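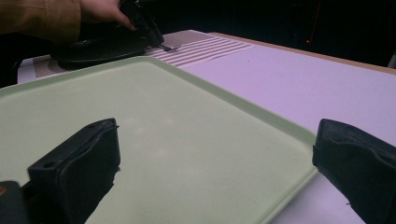

Subject: Re: [bremgate-neighbors] Water district bond and the February hearing
Date: October 11, 2026

Thanks for sending the link. I read the full agenda packet last night, and I think a couple of the points below need correcting before people repeat them at the meeting.

Roel De Smet wrote:

> The water district wants to put a bond on the ballot that would
> add $712 a year to every home in Bremgate. They already raised
> rates once and the Ilora Road main still hasn't been replaced.
> The county supervisors have to sign off in February and I think
> we should all show up and ask them to say no. Also, does anyone
> know why the Moldovan property was left out of the map?

The $712 is the total over the life of the bond for a home at the median assessed value. It is on page 30 of the packet, in the second table, and the heading is easy to miss. The yearly amount depends on your assessment and the packet does not give one figure for everybody. I asked the district office for a breakdown by street and was told it would be posted with the next agenda.

You are right about Ilora Road. The main was supposed to be finished under the last rate increase. The staff report says the money went to the pump station after the old motor failed – it does not say who approved the change. I would like to hear the board answer that in public.

On the map, the Moldovan parcel is outside the district line. It has its own well and has never been served. The owners could ask to be annexed, but there is no application on file. The same goes for the two lots behind Bruria Court.

The supervisors don't vote on the bond itself in February. They vote on whether it can be placed on the ballot. If it goes through, it needs two-thirds of the votes cast. The last district measure got 506 yes and 499 no, so it failed by a wide margin under that rule even though more people voted for it than against.

I have not decided how I will vote. The pipes are old and the work has to be paid for somehow, but I want a written project list with dates first.

Written comments go to the clerk of the board, and you need to put the item number at the top or they get filed under general comment. I'll post the number when the agenda is out.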